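Visit report: open day at the Rendham household test rooms

The Rendham site opened its test rooms on a Saturday in April, from nine in the morning. Osaze Ekpo and I went for the garment storage rooms, having seen enough kitchens last year. Registration took 20 minutes. Parking was on the gravel at the back, and the signs from the main road still point to the old entrance.

The rooms are numbered off one corridor. Room 4 covers freestanding wardrobe furniture, which Rendham tests for two clients, Lusico and Cuvari. Nkechi Etim ran the morning session and kept to the schedule.

The rack on the floor was of the two-post type: a heavier ridged post with a finial at one end, a slimmer post at the other, a single bar between them and a slatted base. Jackets and a long coat were already hung on wooden hangers. Etim's first point was about distribution. Most customers load a rack from one end, and outer garments are heavy, so the posts do not share the work equally. Rendham therefore loads unevenly on purpose.
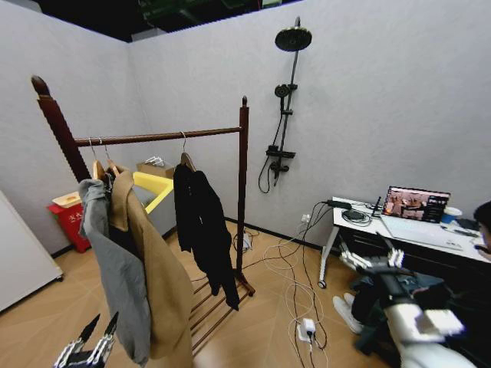 Room 4, clothes rack with coat and jackets; wall-mounted shower set behind.

The standard load cycle at Rendham is 500 hang-and-remove operations per rack, followed by a check of the bar joints. Any joint that has opened is recorded and the rack goes back to the client with the record. Etim would not discuss results for either client by name. She did say that the slimmer post is the usual place for a joint to work loose, and that retightening after the first week of use cures most of it.

Hangers came next. The shaped wooden type keeps the shoulder of a coat but takes up bar length. Rendham's working figure is about 9 cm per winter coat, measured along the bar with the garments just touching. A strap hanger takes less and is acceptable for long, soft garments. Long coats should go where the hem clears the slats, and on a low rack that has to be checked with the garment on it. A hem that rests on slats picks up a crease line and, in a hallway, dirt.

There was time for questions at the end of the session. Chibuzor Dauda took notes, and one exchange is copied from them.
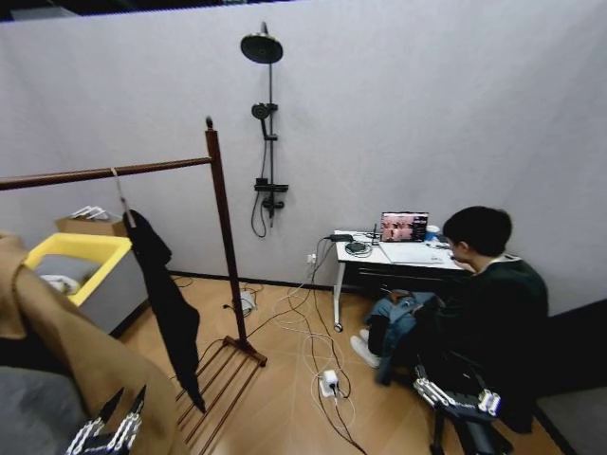 Can shoes be kept on a slatted base if they come in wet?
Dry them on a tray first. Slats let air through, but they also let water through to the floor, and repeated wetting lifts most finishes.

After coffee, Asabe Jibrin covered surface finish. Her argument was that the bar wears before anything else on a rack, because a metal hook is dragged along it several times a day. Stained wood shows this as a pale track on the upper side. Lacquer holds longer, then chips.
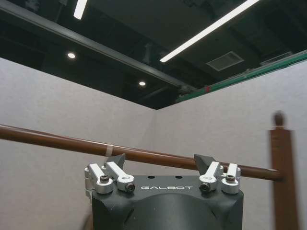

Her advice was to lift the hanger clear of the bar and set it down again, and to wax the top of the bar twice a year. Osaze asked about fitting a sleeve over the bar. Jibrin has tried clear tubing and does not recommend it - the hooks grip and the whole row has to be moved by hand.

The afternoon included a short talk by Chukwuemeka Ekpo on packing racks flat for delivery. His preferred carton is the Idahosa pattern, with the two posts laid head to foot so the finials do not touch. Handout stock ran out before we reached the table. The room was at 68 degrees all day by the wall display and comfortable to stand in.

Copies of the load cycle sheet can be requested from the front office at Rendham. Osaze has the one we were given and will scan it.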